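Leave the Board Where It Is

Most of the labor in keeping a two-arm bench cell running goes into the arms. I have come to think this is the wrong place to spend it. At Werkness we ran a pair of small servo arms over a task board through the winter, and the faults that cost us working time were mostly faults of reference: where the arms believed the board to be, and where it was.

The usual setup order, as printed in the Ekico guide we inherited, goes arms first. Home each joint, check the zero marks, load the gripper offsets, run the free-air routine, then put the board down and touch off. The order looks sensible. It also means the board is placed last, by hand, by whoever is in a hurry to start.

I would reverse it. Place the board, fix it, measure it, and treat it as the origin. Then bring the arms to it. If a joint has been replaced, the error shows up as a miss at a known button, and the size and direction of the miss say a good deal about which joint to look at. When both the board and the arm are suspect, a miss says nothing useful.

The objection from Salim Tanui, who maintained the cell before me and did it well, is that a fixed board hides drift. An arm tuned against one position will be good at that position and poor everywhere else. He is right about tuning for a task. Reference is a separate matter. The board can be moved for trials as often as anyone likes, provided there is one position it returns to and the arms are checked against that position before anything is adjusted.

Our log for January supports this, with the usual limits of one log from one cell. It holds 3,465 touch-off entries. Of these, 2,505 were made after somebody had shifted the board, and in 16 of the sessions that followed a servo was re-zeroed that did not need it. Re-zeroing a good servo is worse than leaving it alone. The new zero is wrong by a little, the gripper offset gets changed to match, and on Saturday someone spends the morning undoing both.

Two further points on upkeep follow from the first.

Cables should be dressed with the arm at its reference pose over the board, and checked again at full reach. A loop that is comfortable at home can pull at a housing connector once the wrist turns over. We had one intermittent fault on the Litley bench that was blamed on firmware for a week and was a connector with too little slack behind it.

Gripper tips should be checked as a pair, hovering, before either one touches anything.

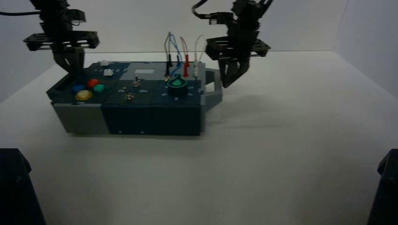 Both grippers over the task board, left near the push buttons, right near the carrying handle.

The hover check takes less time than reading the guide's page on it. Stop each arm short of its target, look along the table from the front and then from one side, and write down what you see before touching the keyboard. A bent finger shows at that height. So does a loose mounting screw, if the arm is nudged lightly and the tip is slow to settle. Neither shows in the joint readings, which report the servo and know nothing of what is bolted to it.

I do not claim this will suit every cell. The Mabula line uses a camera to find its board at the start of each cycle, and a fixed origin gains them little. For a bench without that, my advice is to spend the first 40 minutes on the board and its position, and to leave the zero marks alone until a miss at a known point gives cause to open them.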